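Talk notes: Sharing a table at work (Mellness lunchtime series)
Kerttu Laitinen, 2 April 2023

Slide 1. Hi everybody, thanks for giving up your lunch! Say who I am, say I ran the shared office at Judden for 3 years, ask who here has ever fought over a meeting room. (Wait for hands. There are always hands.)

Slide 2. Okay so the Judden story. We had 24 people and one good room, and I thought a booking calendar would fix everything. It did not! In July I went through the calendar and found 476 bookings, and 69 of them were for meetings that had been canceled and left sitting there. People were eating lunch on the stairs next to a room that was "full."

Slide 3. Long tables. I love a long table, I really do, but everybody drifts to the same end and the far end turns into Siberia. If yours comes in sections, try pulling one off for a month before you buy anything new (we did this at Jalura and they never put it back).

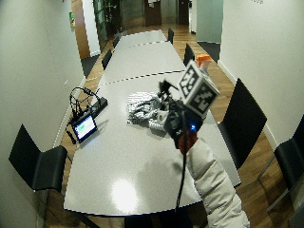
A long table in three sections, with the biggest one nearest.

Slide 4. The rules we ended up with. Read these slowly, people like to write them down.
Bookings drop off if you're ten minutes late.
Repeat bookings run out at the end of the month and you have to ask again.
Whoever books the room wipes the table, even if it was clean when you got there.
Skip the part about the coffee machine unless we're running early.

Slide 5. Noise. Tell the Ramasamy one, where two teams shared a wall and kept turning up their speakers at each other until somebody finally knocked. Moving the weekly call to the morning sorted it. Cheap fix, and I'd been pricing wall panels for weeks!

Slide 6. Leave time here, this is where the good stuff comes out. Put the one I get every time up on the screen first.

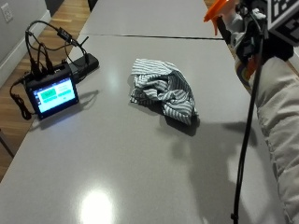

What do you do about the person who books the room all day, every day?
Talk to them before you write a rule. Usually they need a quiet desk, and the room is the only quiet place they've found.

Slide 7. Handout is by the door. If you try the one-month table thing, please email me and tell me how it went!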